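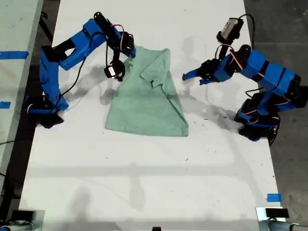 Customs officers to swab more parcels after Clirkmont trial

Parcels arriving at the Clirkmont sorting depot will be swabbed for traces of illegal drugs throughout the coming year, after a trial in the spring led to a string of seizures and two arrests.

The regional customs office said on Wednesday, December 2, 2020 that the checks would carry on until at least next March and would be extended to the smaller depot at Gindell. Officers wipe the outside seams of a parcel with a paper strip, which is then read by a desktop analyser. A parcel that gives a positive reading is set aside and opened under warrant.

During the trial 2951 parcels were swabbed. Of those, 824 had been picked out beforehand because of where they were sent from or how they were labelled, and the rest were taken at random from the belt. The office would not say how many parcels had been opened, as two cases are still before the courts.

Most of what was found was cocaine and MDMA in small amounts, packed for personal use or for low-level dealing. Officers also found prescription sedatives sent without paperwork. The largest single seizure was 5 kg of cocaine in a consignment of floor polish.

Reinaldo Siqueira, who runs the inspection side at Clirkmont, said the post had become a more attractive route for smugglers this year as passenger flights were cut back.

"People who used to send somebody with a suitcase are now sending ten envelopes," he said. "They expect to lose a few of them. We want them to lose more than a few."

He said the swabbing added less than a minute to the handling of each parcel and that deliveries had not been held up in any way customers would notice. Parcels that test negative go straight back into the ordinary mail.

The analysers are leased from Orkitov, which also trains the staff who use them. The lease has been renewed for a year. The customs office has not published the cost, saying the price is commercially confidential, but it said the money would come from its existing equipment budget.

The postal workers' branch at Clirkmont has asked for clearer rules on who handles suspect parcels. Tainá Brito, the branch secretary, said sorters had on several occasions been asked to carry flagged items to the inspection room without gloves.

"Our members sort mail. If a parcel is thought to have something dangerous in it, a customs officer should be the one who picks it up," she said.

She has written to the depot manager asking for a supply of gloves at each belt, a marked trolley for flagged items and a written procedure in case a parcel splits open. The depot has agreed to the gloves and the trolley. Talks on the procedure are due to resume after the Christmas rush.

Mr Siqueira said he accepted that the early weeks of the trial had been untidy. An officer is now on the sorting floor for every shift in which swabs are taken, he said, and sorters are no longer asked to move anything that has been flagged.

Defence lawyers have raised a different concern. Alcides Brandão, who represents one of the two people charged, said a trace on the outside of a parcel proved very little about the person whose name was on it. He said mail passes through many hands and that residue can be picked up from a van floor, a sack or another parcel.

Mr Brandão intends to challenge the warrant used to open his client's parcel when the case is next heard. His client, a man of 34 from Bastos, denies importing a controlled drug. The second defendant, a woman whose case is separate, has not yet entered a plea.

The customs office said a positive swab was never treated as evidence of guilt and served only as grounds to ask a magistrate for a warrant. Every substance seized is sent to a laboratory for a full test before any charge is brought, it said.

Natanael Nogueira, a lecturer in criminology, said postal checks of this kind tended to show a lot of seizures at first and then a drop, as sellers moved to other depots or changed their packing. He said the figures from Gindell would be worth watching, as parcels from the same overseas hubs can be sent through either site.

He also called for the random part of the sample to be reported separately. "If you only look at the parcels you already suspected, you learn very little about the rest of the mail," he said.

The office said it would consider this for its next report. It plans to publish monthly totals for both depots, starting with the first full month of checks at Gindell.

Panagiotis Leka, who manages the Gindell site, said a room next to the loading bay had been cleared for the analyser and that staff would be trained before any swabs were taken. Opening hours at the public counter will stay the same.

Anyone whose parcel is held will be sent a letter with a reference number and details of how to appeal. Appeals must be made in writing.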